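**PK 156, Packaging Materials and Print**
Unit 8 notes: gloss, texture, and labels on curved plastic
Notes compiled by Lovisa Westerberg, revised May 28, 2019

Read before the lab session. Section 8.5 replaces the version in the April reader, which had the two label tables in the wrong order. The tables are gone now and the material is in running text.

## 8.1 Scope

Unit 7 dealt with flat panels. A printed flat panel can be judged from one position, under one lamp, with one set of readings. Most packages are not flat. Bags, tubs, bottles and shaped housings all present a surface whose angle to the reader changes from point to point, and the same label can be clear at one end and unreadable at the other.

This unit covers three properties of the outer surface and how they affect one another:

- gloss, meaning how much light the surface returns in the mirror direction
- texture, meaning small relief that is part of the surface itself
- label placement on a surface that curves

Color is treated only where it interacts with gloss. The full treatment of color is in Unit 10.

## 8.2 Gloss

Light falling on a plastic surface divides at the boundary. A small part is returned at once, in the mirror direction, and carries the color of the lamp. The rest enters the material, is scattered and partly absorbed, and comes back out in many directions carrying the color of the material. The first part is called specular, the second diffuse.

On a smooth surface the specular part is concentrated. On a rough surface it is spread out and mixes with the diffuse part, so the whole panel looks paler and flatter. A matte orange sample and a glossy orange sample made from the same batch of pigment will be described by most people as two different oranges. The glossy one is usually called deeper.

Shape determines the form of the highlight:

| Surface | Typical highlight |
|---|---|
| Flat | Whole panel brightens or darkens together as it is tilted |
| Curved in one direction (cylinder, fold, rolled edge) | Long streak parallel to the axis of the curve |
| Curved in two directions (dome, bulge) | Compact spot |
| Irregular (slack film, dented wall) | Several broken streaks and spots |

A streak therefore tells you something about the surface under it. Where the streak is narrow, the curve is tight. Where it widens, the surface is flattening out. Where it bends or forks, look for a fold or a sink mark.

Do not use the streak to estimate gloss on its own. Its width depends on the size of the lamp as well as on the finish. A long tube lamp gives a long streak on nearly anything.

## 8.3 Translucent color

A translucent plastic lets some light travel through the wall before it is scattered back. Two effects follow.

First, thickness changes the color. A thin wall looks lighter over a light backing and takes on some of the backing color over a dark one. A thick wall is less affected. If the lab sample is translucent, always note the backing in your record.

Second, hollows look more saturated than ridges. In a concave area, light reaching the eye may have met the colored surface more than once, and each meeting removes more of the wavelengths the pigment absorbs. Orange shifts toward amber in the hollows and toward yellow where it is strongly lit. Students regularly record this as uneven pigment. Before writing "uneven," rotate the sample and see whether the dark area stays with the material or stays with the lamp.

The term *waxy* is allowed in lab records for a surface that is glossy with a soft-looking depth under the gloss. It is a term of appearance only and makes no claim about composition.

## 8.4 Texture

Relief on a plastic surface may come from the mold, from an embossing roll, or from damage. The lab record asks for four entries.

1. Form: dots, dimples, lines, grain, or other.
2. Arrangement: regular grid, loose rows, or random.
3. Direction: raised, recessed, or undetermined.
4. Extent: full surface, or a named area.

The third entry causes the most errors. Under light from one side, a raised dot and a recessed dot can look the same. Each has a bright edge and a dark edge, and the eye decides between them by assuming where the lamp is. If you know the lamp position, you can decide. If you are working from a photograph and the lamp position is uncertain, write "undetermined." Full credit is given for "undetermined" where it is the correct answer.

Low relief shows best near the border of a highlight, where a small change in angle gives a large change in brightness. Inside the highlight it is washed out. Far from it, the contrast may be too low to see. Kha Lại's sample set from last term includes a panel labeled Hồ on which the pattern can be found only when the highlight is moved slowly across it.

## 8.5 Labels on a curved surface

A label applied to a curved surface has three problems of reading.

**Foreshortening.** Where the label turns away from the reader, characters become narrow or short depending on the direction of the turn. Wide characters with open interiors last longest. Closely spaced capitals fail early.

**Glare.** A gloss label on a gloss surface can carry its own highlight. Printing with a large brightness difference between ink and ground survives moderate glare. Printing that depends on a difference of hue does not.

**Motion.** A reader rarely holds a package still, and neither does a conveyor. Blur removes fine strokes first. Numerals such as 3, 8 and 6 become confused before letters such as L and T do.

Reversed printing, meaning light characters on a dark ground, deserves separate mention. Spread of ink narrows the strokes, and blur narrows them again. For the same size and face, a reversed label should be set slightly heavier. In the Preltitz exercise you will compare the two at equal size.

### Partial readings

Record only what can be read. Use the following marks:

- a plain character for a character that is certain
- a question mark after a character that is probable
- three dots for a run of text that is present and unreadable

Do not complete a word from its opening letters, even when the rest seems obvious. Zarmeena Ansari's marking sheet deducts a point for each completed word, including words that were completed correctly.

Figure 8-1 is used for the first written exercise. Study it before reading the questions under it. 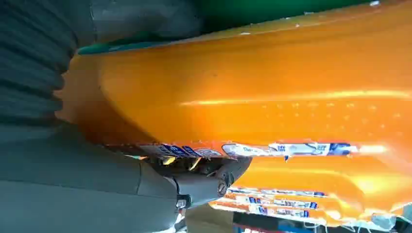 *Figure 8-1. Glossy orange surface with small dimples and a strip of blue and white labels, viewed at a sharp angle.*

Notes on the figure:

The highlight is a long horizontal streak that begins near the center and reaches the right edge. Compare the table in 8.2. The faint specks lie just under it, in loose rows, in the region where low relief is easiest to find. A direction entry of "undetermined" will be accepted.

Both printing polarities are present in the label strip: white on blue at the left, blue on white in the longer label. On the longer one a reading of "Der…" is reasonable for the opening, entered as probable. Further along, something like "RT" may be repeated. Enter it with question marks.

## 8.6 Written exercise

Hand in one page per pair. Submit to Thư Trịnh's box by the end of the lab session.

1. Describe the range of orange in Figure 8-1, using the terms of 8.3. State which parts of the range could be explained by lighting alone.
2. Complete the four texture entries of 8.4.
3. Transcribe the label strip using the marks in 8.5. Leave unreadable runs as three dots.
4. Propose one change to the size, weight or placement of the longer label that would help at this angle. Give the cost of the change in label area.

## 8.7 Bench exercise

Each pair receives one Maver panel (gloss) and one Vornaron panel (fine texture), both curved in one direction, and a sheet of test labels. Illuminance at the bench should be around 1000 lux. Check it before starting and write the reading at the top of the record.

Apply one label along the axis of the curve and one across it. Read both from straight ahead, then turn the panel in equal steps until neither can be read. Record the angle at which each label loses its first character, and which character it was. Repeat with the reversed labels.

Clean the panels with a damp cloth only. Solvent wipes haze the Maver finish and the panel is then useless for gloss work. Return both panels to Cúc Vương's drawer with the interleaving paper in place.

## 8.8 Terms for the quiz

*Specular, diffuse, translucent, relief, embossed, sink mark, foreshortening, reversed printing, polarity.*

Sink marks were covered in Unit 4 and are included again.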